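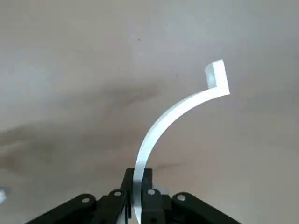 Gripper holding a curved white plastic strip, hooked end up.

Tidico Student Gripper Kit, Jiren pattern

Suits: school robotics clubs, senior technology classes, Nolstead Challenge teams
Colour: black
Price: $219 per kit, GST included
Class pack: $600 for three kits
Availability: in stock

The Jiren pattern is a two-sided gripper for small classroom arms. Students assemble it themselves with the hex keys supplied. Most groups finish the build in one double period and spend the next lesson on open and close limits.

The kit is set up for the pick and place task in the Nolstead Challenge, where teams lift light plastic parts off a flat surface and move them to a marked zone. Odd shapes score higher than straight ones, so allow practice time for curved pieces. Gripping near one end leaves a long overhang, and the arm needs to travel more slowly to keep the part from swinging.

In the box
39 printed and metal parts
Hex keys, two sizes
Servo and lead
Build guide, 15 pages
Spare fasteners

Not included: arm, controller, power supply, practice parts.

Maximum load is up to 150 g with the standard servo. Check the joint fasteners before each session and nip them up if the fingers have play. Do not use thread glue on the plastic links.

Fits Tóth classroom arms without an adaptor. For other arms, send us the bolt pattern before ordering.

Build guide revised 03/12/2023 by Radoslava Charvát. Kits sold before August came with the older guide. The parts are the same and the new guide can be downloaded free from your order page.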